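Lecomte Line Revises Winter Calls at Skutton

Passengers booked on the Lecomte Line's winter sailings will see a change to their itineraries beginning in November. The company has confirmed that its two ships on the northern route will no longer stay overnight at Skutton. Each will instead make a daytime call of six hours and continue to Dunuvholm the same evening.

The change follows a review of berth space at Skutton, where the outer pier will be closed for repairs through the winter. The inner pier remains open, but it is shared with the local ferry and must be cleared before the last ferry arrives. Departure times from Urngate are not affected.

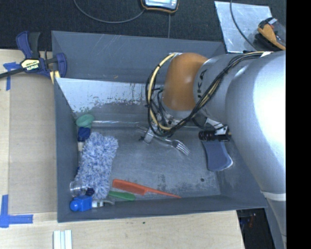
Shore excursions will be adjusted to fit the shorter call. The harbor walk and the island bus tour will go ahead as listed, while the evening concert has been withdrawn from the program. Guests who paid for the concert in advance will receive a full refund to the original form of payment within five business days. Onboard credit is also available on request.

The time saved at Skutton will be added to the stay at Dunuvholm, where both ships will now remain in port until 4 p.m. Passengers leaving the cruise at Dunuvholm should note that luggage must be placed outside cabins the night before arrival – this applies to all cabin grades.

Revised itineraries will be sent by email to all booked passengers. Those who reserved through a travel agent should contact the agent directly.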